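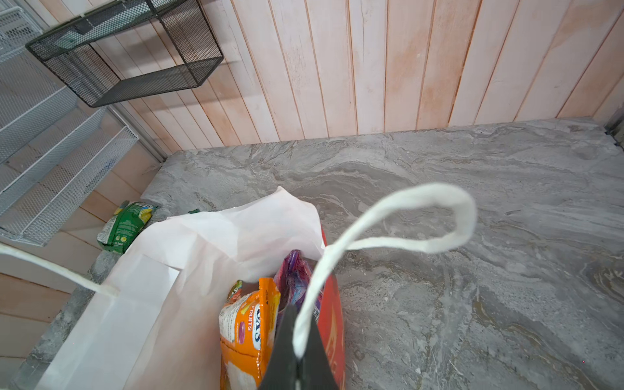 2 min read

Ticket 1774 – Prevport order sync, kitchen fittings catalog
Status: resolved
Opened: 6th August

Reported problem
Orders for worktops and wall storage come through from the web store, but the stock level in Vundura does not change. Other product groups update as expected. The store page shows "in stock" for items the warehouse has already allocated.

Setup
Prevport connector, hosted. Vundura stock database, one warehouse. Supplier feed from Llorente, imported nightly. Grosetti label printing is on the same server but does not touch stock.

Log
Connector service running, no restarts. Credentials valid. Manual sync of one worktop order returned "accepted" and wrote nothing.

Exported the failed queue. All entries carry the error "item not matched". Item codes in the queue have 9 characters. Codes in Vundura have the same 9 plus a trailing space.

Checked the Llorente import. The January template pads the code field. Product groups that update correctly are entered by hand and have no padding.

Trimmed the code on 4 test items and ran the sync again. All matched. Stock went down by the ordered quantity.

Tried a full trim from the admin screen. Timed out. The screen handles up to 600 records per batch, so the catalog was split by product group and run again. Completed without errors.

Fix
1. Turn on "Strip spaces" in the import profile, under Field Options.
2. Trim existing codes in batches.
3. Clear the failed queue and resend. Do not resend before step 2 – the entries will fail again and the retry counter does not reset.
4. Rebuild the store cache.

Notes
Strip spaces is off by default and goes back to off if the profile is copied. Check it after any template change. Label printing was not affected.

Closed after the next nightly import ran with an empty failed queue.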